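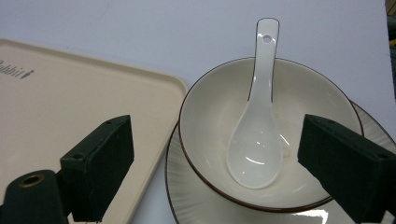 Spoon, bowl and tray at the Grendcombe test table, with the hand-held gripper open.

Progress report to the Hedel fund, second period
Prepared by Sarmīte Bite, July 8, 2025

1. Summary
The work on the table-clearing task continued, but we lost time because of a fault in the gripper. The fault is understood in part. We stopped all sessions with ceramic dishes for 9 working days and have now started again under stricter rules. The end date of the project does not change.

2. What went wrong
In the spoon task the fingers must close on the handle of a ceramic soup spoon and carry it between the bowl and the tray. At recording 1607 the right finger did not stop when the trigger was released. It went on closing and pressed the handle sideways until the spoon broke. One piece fell on the floor. Svetozár Mikuš was holding the tool and got a small cut on the thumb when he picked the piece up. It was cleaned and covered on site, and an accident form was filled in the same day.

Valdis Mockus then looked through the older recordings. He found 39 in which the two fingers do not close evenly. We should have noticed this earlier. The weekly check looked only at whether the file was complete, and the finger position was not a part of it.
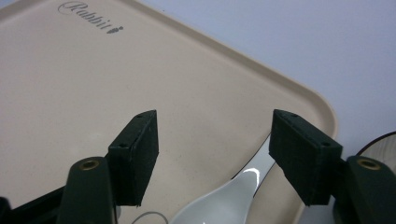

Photo: Trallik project, Grendcombe

3. Cause
When the tool was opened, the return spring on the right side was found to be weak, and the guide had dust in it from the printed parts. Both can explain the slow release. They do not fully explain why the finger continued to close, and Remedios Valcárcel is still testing the trigger sensor. She could repeat the fault two times on the bench -- always after a long session, never with a fresh start.

4. Measures taken
The spring was replaced on both sides and the guides were cleaned. Closing force is now limited in the software to 82 per cent of the former value. Before each session the operator opens and closes the fingers without any object and writes the result in the log. Broken ceramic is picked up with brush and pan only. The 39 uneven recordings are marked and will not be used for training until Ivars Rimkutė has reviewed them.

5. Effect on plan and budget
The bowl and plate tasks are finished. The spoon task is late and will be completed by the end of July. The new springs were paid from the materials line, and we do not ask for additional money. If the sensor must be changed, we would order it from Wyss, and in this case I will write to you before the order is made.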